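4.2 Staging and the sale price of strata units

Agents in Prarkmont routinely tell vendors that a furnished, styled unit sells for more than a bare one. The claim is repeated so often that few vendors ask where it comes from. We matched 95 listings of two-bedroom units by floor area, building age and parking, and compared asking price with settled price.
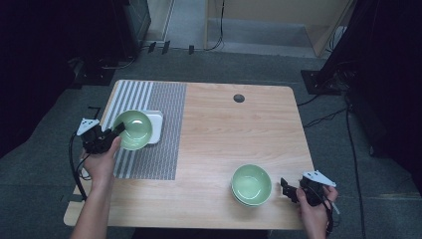
The raw gap favours styled units, but most of it disappears once the building is held constant. Vendors who pay for styling also tend to own the better units, and they tend to paint first. Earlier work by Lopes and Caldeira did not separate these effects, and we doubt its headline result would survive if it had.

Time on market tells a similar story. Bare units in the Vikgate towers took a median of 65 days to sell and styled ones 90, the reverse of what agents predict. We would not lean on this figure either, as the towers had a lift out of service for part of the period and the listings were not spread evenly across it. 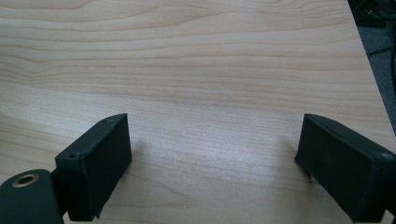

Figure 2. Light-coloured wooden tabletop.

Buyer surveys are weaker evidence again. Respondents were asked what they noticed at an inspection, often months later, and several had looked at so many units that their answers could belong to any of them. Strata fees came up more than furniture did.

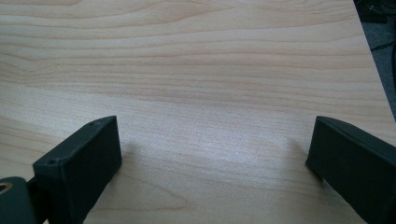 Sanaa Abdel Hamid objected, on reading a draft, that settled price is the wrong measure, and that styling may work by bringing more bidders through the door even when the final figure barely moves. We have no attendance counts for the Prarkmont listings and cannot rule this out. Nor can the agents who make the claim.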